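Foreign Ownership Register Project
Progress report to the Munasinghe Fund, second reporting period

Prepared by Shona Bright, project lead

Where we are

The project is tracking how rules on foreign ownership of homes and farmland are written, changed and enforced, and what happens to local prices and rentals afterwards. This report covers work from January to the end of the period. We are on schedule for the legal database and behind on the interviews.

Legal database

Kasun Navaratnam has finished coding the statutes and regulations for the first group of jurisdictions. The database now holds 3000 entries, each with the text of the rule, the date it took effect and any later amendment. Lease terms have been harder to code than outright purchase. Several places that bar foreign freehold allow long leases with renewal clauses, and the courts don't always agree on whether a promised renewal is binding. We have added a separate field for this and will go back over the earlier entries.

Nominee arrangements are still a gap. They seldom show up in land records, so we are relying on court judgments and tax rulings, which only catch the cases that went wrong.

Interviews

We planned 200 interviews with notaries, conveyancers, local officials and residents. Niilo Salminen has completed most of the officials and notaries. Residents are slower. Some agreed and then withdrew when a consent form was put in front of them, and we have since shortened the form to a single page with ethics approval. Tharushi Debnath has taken over scheduling in the coastal districts and the backlog is coming down.

Early interviews suggest that enforcement depends heavily on the local registry office. Two offices applying the same regulation asked for quite different proof of where purchase money came from. We will not publish on this until the remaining districts are done.

Budget

Spending is under the approved amount, mainly due to delayed travel. Translation has cost more than we allowed for. We ask the fund to approve moving part of the unspent travel line to translation – a revised table is attached as Schedule B. No change to the total is requested.

Staffing

Chaminda Mondal joined as data analyst and is matching price records to the dates of rule changes. The contract with Lemen for secure storage has been renewed on the same terms.

Household visits

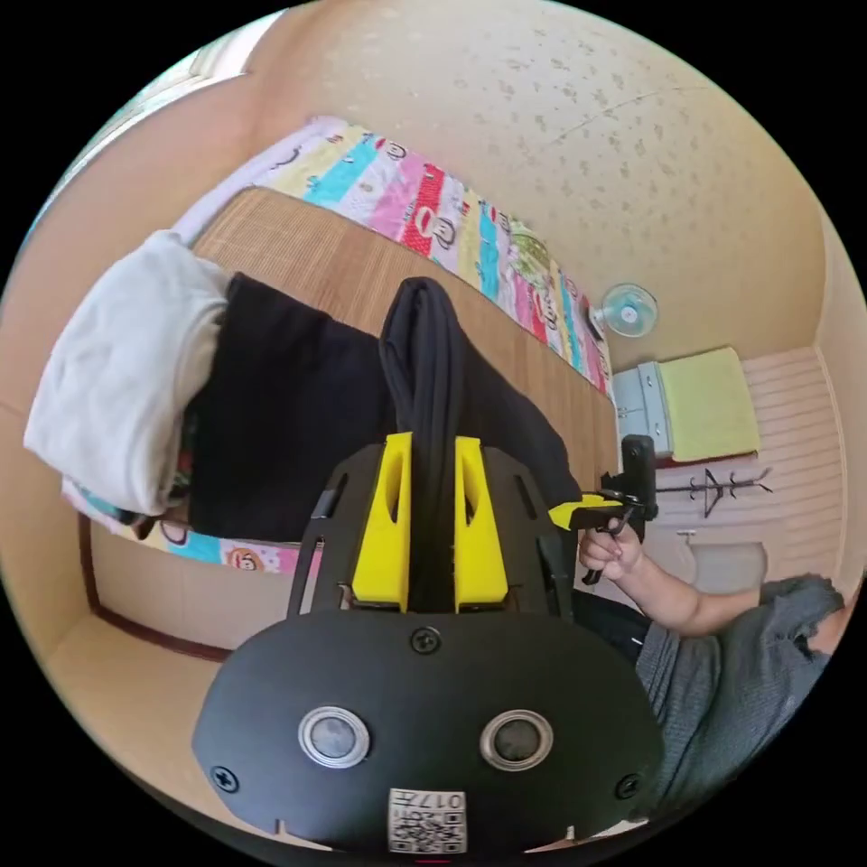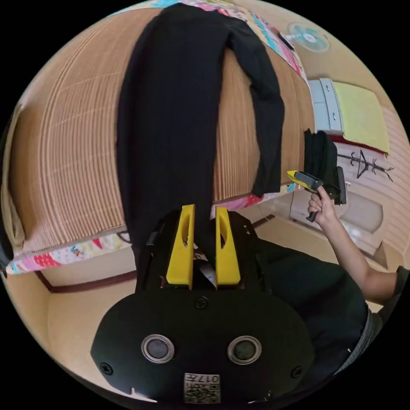 Next period

Finish the resident interviews and close the coding of lease clauses. Circulate a draft paper on enforcement to the advisory group. Begin planning for the final public release of the database, due in 2028.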